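Furden Winter Basketball – Progress Report to the Okora Fund
Submitted Dec 19, 2019
Covers the first half of the season

1. Where we are

The league is running on the schedule we sent with the application, with one change. Opening night moved back a week when the Jacobs gym floor took longer to refinish than the contractor had quoted. We made up the lost games by adding an early slot on Saturday mornings, and all divisions have now played the same number of games.

Registration closed with 200 players, which was the target in the grant agreement. The younger division filled first and had a waiting list. The oldest division was slow to fill and we ended up with seven teams there instead of eight, so one team has a bye each week. Coaches have been using the bye for a practice, and we would keep it that way if the numbers are the same next year.

2. Games and officials

We have played 57 games so far. Two were stopped early, one for a power cut and one for an injury. The injured player had a sprained ankle and was back two weeks later. The power cut game will be finished in January from the score at the time it was stopped.

Finding officials is still the hardest part of the week. We planned for two per game and have managed that for the older divisions. In the youngest division we often have one official and a coach from another team helping on the sideline. This works for that age group but we do not want it to become the normal arrangement. Three high school players have started the officials' course and should be able to take younger games in the second half.

There were some complaints in the first weeks about full-court pressing after a team was well ahead. The rule was in the handbook, but it was on page nine and few coaches had read that far. We sent it out again on its own and have had no complaints since.

3. Score and stats keeping

Skedolel is set up and every team has a login. Schedules and final scores go up the same night. Player stats are behind – we have full box scores for the two older divisions only, and rebounds in particular are not reliable. Parents ask for stats more than anything else, so we would like to get this right. The plan is to have one trained person at the table for each game and to track points, fouls and assists for everyone, leaving the rest for later.

The player cards for the end of the season are being designed now. Each player will get a card with a photo, team, and position. We had said the cards would include season averages. We will only print averages for divisions where the numbers are complete.

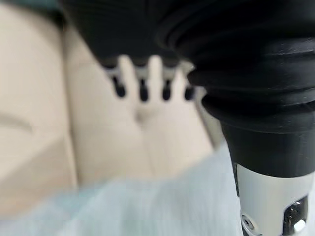
Close-up: black bellows above a brushed silver cylinder.

4. Spending

The first payment of $3000 has been spent as follows: gym rental, officials' fees, and game balls, in that order of size. Gym rental came in under the estimate because Jacobs did not charge for the week we could not use. We put the difference toward a second set of practice jerseys. Receipts are attached separately. We are not asking for any change to the total.

The fee waiver was used by 28 families. All of them asked for the full waiver and none were turned down. The form was shortened to one page after the first week of sign-ups.

5. Second half

Games start again the second weekend of January. Still to be settled:

Dates for the playoffs, which depend on the school's concert schedule
A replacement for the shot clock at the east end, which loses time
Card printing – we have one quote and are waiting on another
Team photos for the two teams that missed picture day

The final report will include full attendance by division and the results of the parent survey.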